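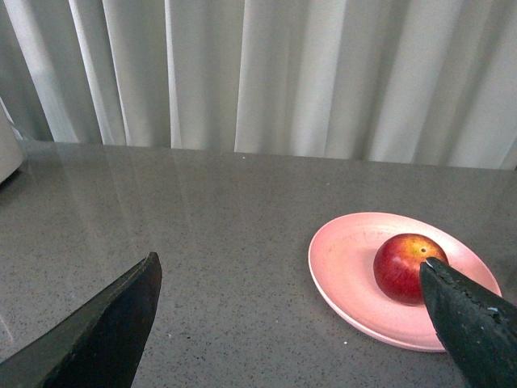

Pink plate, red and yellow apple, speckled gray counter.

Brellum Pleated Curtain Panel
Item 3109
Sold in pairs (2 panels). Hooks included, rod sold separately.

Hi, Jean Kerr here. I run Citum, and I write all these pages myself, so if this one rambles a bit you know who to blame. I've been selling curtains long enough to have strong opinions about them, and the Brellum is the one I keep steering people toward when they call and say "I just want something plain that hangs nicely." It hangs nicely! I could stop there, but I've got a whole page to fill.

The Brellum is a pencil pleat panel with a wide heading tape and 3 rows of hook pockets. The top row drops the hooks low so the tape covers the rod, the bottom row shows the whole rod, and the middle one is for people like me who can't decide. The fabric is a polyester and cotton mix with a bit of weight to it (my samples lady calls it "medium plus," and I've started saying it too). It filters light. It does not black out a room, and please don't buy it for a baby's nursery expecting it to, because we'll both be sad and you'll have to find a box to send it back in.

Colors

There are four: Oat, Chalk, Harbor and Brick. Oat sells the most by a mile. Chalk is a cooler white, and I'd order a swatch before you commit to it, especially if your trim is cream. Harbor is a grayed blue that looks different on every computer I've ever opened it on. Brick was supposed to be a one-season thing, but people kept writing in about it, so it stays.
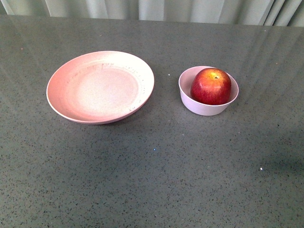
Getting the fullness right

Okay, the big one. Most of the emails I get about this curtain are about width, so let me go through it slowly. The width we list is the panel flat, before you pull the cords. You want your two panels, laid flat side by side, to add up to at least twice the length of your rod. Measure the rod, by the way, and leave the window out of it. If you go skimpy the pleats open up and you get that stretched bedsheet look, and then you write to me, and I tell you to buy another pair, and I feel terrible about it.

Pull the cords from the outside edge only. Knot the ends on the center side first (two knots, I've learned) and then gather evenly as you go. Don't cut the extra cord! Wind it up and tuck it behind the heading with a safety pin. When you wash the panels you'll want to let them out flat again, and you can't do that with cord that went in the trash. Keep it wound up high where kids and pets can't reach it, too.

Once they're up, dress them. Run your hands down each fold from top to bottom, tie the whole panel loosely with a strip of soft fabric in a couple of spots, and walk away for two days. I know, everybody skips it. I skipped it in my own den for a year and then finally did it one rainy weekend and could have kicked myself.

Length and hems

We stock three drops, and all of them have a deep bottom hem with a small weight sewn into each corner. For a kitchen or anywhere you mop a lot, I like the hem half an inch off the floor. In a bedroom, go ahead and let it just touch. We can shorten any panel for you in the workroom, but hemmed panels can't come back, so measure, go have a sandwich, and measure again.

Washing

Cool water, gentle cycle, hooks out. Hang them back up damp and the creases mostly drop on their own. A warm iron on the wrong side takes care of whatever's left. The tumble dryer will shrink the heading tape faster than the fabric and you'll never get it to lie flat again, so please keep them out of there.

What to hang them on

The Bonholm rod (item 2403) is what I'd pair them with. It comes with rings that fit our hooks, and it has a center bracket so it won't bow under a heavy pair. The Chiu track works too if you want something low profile or you've got a bay window to get around, but use the top row of pockets with that one and check you've got clearance for the heading.

Swatches and orders

Swatches are free, and you can ask for all four colors at once. Stock panels go out the next working day. Hemming adds a week, a little longer in April when everybody decides to redo the house at the same time. Unhemmed panels can come back within thirty days if they're still folded the way we sent them. Questions about fit? Send me your rod length and your drop and I'll write back with what I'd order.

Page updated January 20, 2020

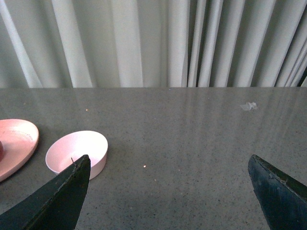
One more note on Oat, which I keep meaning to move up top: it's dyed in batches, and the batches do vary a little. If you think you'll need a second pair for the same room, order them together. If you've already got one pair hanging, put the batch code from the sewn-in label in the order comments and I'll go look for a match on the shelf before anything ships.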